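3.2 Demonstration collection

All demonstrations for the cup tasks were gathered by teleoperation on the two-arm Mustel cell. The operator stands behind the cell and drives both arms through a pair of hand-held leaders, with one foot pedal to start and stop an episode. Joint positions, gripper commands and camera images are written to a single log and resampled to a common clock before training. We use the Bidel recorder for this step without changes, apart from a longer write buffer that was needed once the second wrist stream was added.

The task family studied in this section is small on purpose. Each episode starts from an instruction that names one cup by color and asks for a single change to the layout: move it next to another cup, place it inside another cup, or bring it to the front of the table. The instruction is drawn before the operator sees the table, and the operator may reject it only if the named move is already satisfied. Cups are moved by hand between episodes, and we did not use a fixed grid of start positions. An early grid-based set led to policies that reached for one of a few memorized points and closed the fingers there, even when the cup had been placed elsewhere.

Wrist images are the main input to the policy. They give a close view of the fingers and the object at the time of grasp, but at the start of an episode the cups can hide one another. Figure 3 gives a typical case, in which the green cup covers the left part of the pink one. We keep such episodes in the set. If the operator has to move the arm to get a clear line to the named cup, that motion is part of what we want the policy to learn, and it is not trimmed.

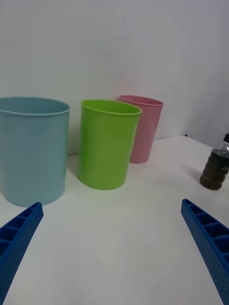
Figure 3. Wrist view with the fingers open. The pink cup is partly hidden by the green cup; a small bottle with a white cap stands at right.

Distractor objects were added in the same way as the cups, by hand and without a fixed plan. A distractor is never named in an instruction. If it is touched during an episode, the episode is kept, but it is marked as a contact case and left out of the set used for the success classifier. We found this rule easier to apply than one based on how far the object had moved, which two labelers often judged differently.

The fixed camera serves a different role. Its stream is given to the policy at a lower rate than the wrist streams, and it is also the view used for labeling. From this side both grippers and the full row of cups can be seen together (Figure 4), so a labeler can tell which arm is working close to which cup. The wrist views alone do not settle this when the two arms work near each other. 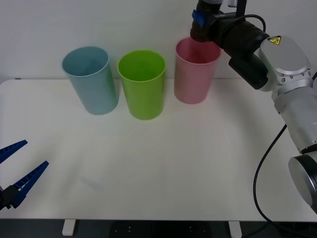
Figure 4. Fixed-camera view. One gripper is at the pink cup; the blue fingers of the other are open at left.

Labeling was done in two passes. In the first pass, each episode was cut into reach, grasp, carry and release segments using the gripper signal, and the cut points were then corrected by eye. In the second pass, a labeler who had not run the episode watched the fixed-camera stream without the instruction and wrote down the move that had been made. An episode was accepted if this matched the instruction. Of the mismatches, most came from "next to", which the operators and labelers did not read in the same way. We later tightened the wording to require a gap smaller than one cup width, and relabeled the affected episodes.

The final set holds 54 episodes for each instruction type. A further 17 per type were held back for validation and were recorded in separate sessions by an operator who did not contribute to the training set. Five operators took part in total, four of them in the training sessions. The collection protocol was frozen on 23 Aug 2023, and episodes recorded before that date are used only for the pretraining run in Section 4.1.

Two limits of the set should be noted. First, the idle arm is rarely far from the table, and its pose differs between operators – some park it low and open, others lift it clear of the cups. A policy trained on the full set tends to copy one of these habits at random, with no clear effect on the task itself. Second, the cups are light and slide when pushed. Operators made use of this to line up a grasp, and the pushing motion appears in the training data with no label of its own. We tried to split it from the reach segments using the method of the Ernitz baseline, but the cut points were not stable enough to be used.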